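Mowat House front room open again after winter work

Tuesday, March 18, 2025

The front room at Mowat House is back in use after being closed for most of the winter for repainting and electrical work. Bookings for evenings and weekends opened this morning at the front desk.

The room is the largest on the ground floor and is used for readings, small receptions, card afternoons and the Stukasum language classes. Regular groups had been meeting upstairs in the old reading room, where there is no lift access and space for far fewer people.

Esther Nyaga, who manages the building, said the work took longer than planned. Once the old wallpaper came off the long wall, the plaster behind it needed patching in several places and had to be left to dry before it could be painted.

"We thought we would have people back in by the end of January," she said. "The plaster had other ideas. We decided to wait and do it properly."

The ceiling lighting has been rewired by a local firm, Bravetti, and the switches have been moved so that they can be reached from the main door. Before the work, anyone opening up in the evening had to cross the room in the dark to find them. The firm also added power outlets along the walls, which several of the groups had asked for.

Paintings are on the walls again, and fresh flowers have been brought in. Uzma Farooqui, who has looked after the flowers at the house for years, has agreed to keep going now that the room is open. She buys most of them from a grower outside town and tries to have something in strong colours whatever the season.
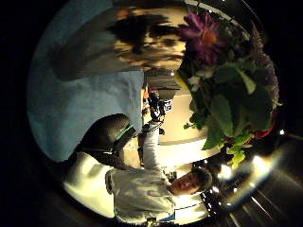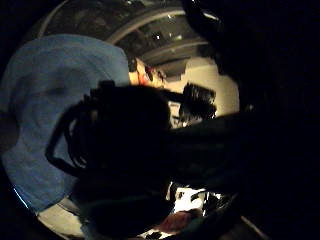
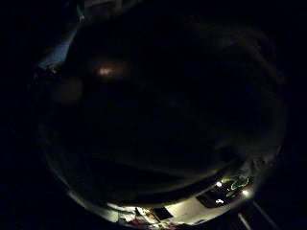
The new maximum for the room is 100 people standing, which is the number set after the fire inspection. Seated events are limited to fewer, depending on how the furniture is laid out, and groups are asked to say on the booking form which layout they want. A plan of each one is kept at the front desk. The staff will set up the room beforehand, but groups need to stack their own chairs when they finish.

Evening hire is $125, with a lower rate for groups that meet every week. The evening booking starts at 6 p.m. and the room has to be cleared by closing time. Daytime hire is unchanged.

Food can be brought in, and the kitchen across the hall can be used at no extra charge if it is requested when the booking is made. Candles are no longer allowed. Hirers who want to put anything on the walls should speak to the staff first, as tape has already marked the new paint beside the door.

Parvaneh Parsa's language class was among the first to return. She said the group had managed well enough upstairs but had missed the extra space, particularly for conversation practice, when everyone is talking at the same time.

"You could hear every other table up there," she said. "It was hard on the beginners. Some of them went quiet for weeks, and I think they will be happier down here."

Bontu Derese, who runs the monthly reading series, said she was pleased with the lighting. Readers used to bring their own lamps for the lectern. Her next program will feature two local writers and is free to attend, with donations taken at the door for the paintings' upkeep.

Some jobs are still outstanding. The curtains are at the cleaners and one of the radiators is waiting on a valve. The sound system from Fonorine has been ordered but will not be put in until June, and the room will be closed for two days while that is done. Groups with bookings that month will be contacted once the dates are settled. Until then, a portable speaker can be borrowed from the desk.

The piano, which was moved into storage before the plastering began, will come back after the sound system is in. Nyaga said it will need tuning and that a decision has not been made on which wall it will stand against. The old spot near the window was bad for it.

The upstairs reading room will go back to being a quiet space and can no longer be booked by groups. Anyone who left materials in the cupboards there should collect them from the front desk.

Recent items

Library van changes its winter route
Mwanahawa Kinyua to teach spring weaving course
Footpath repairs near the post office
Card afternoons: new start time
Lost property at Mowat House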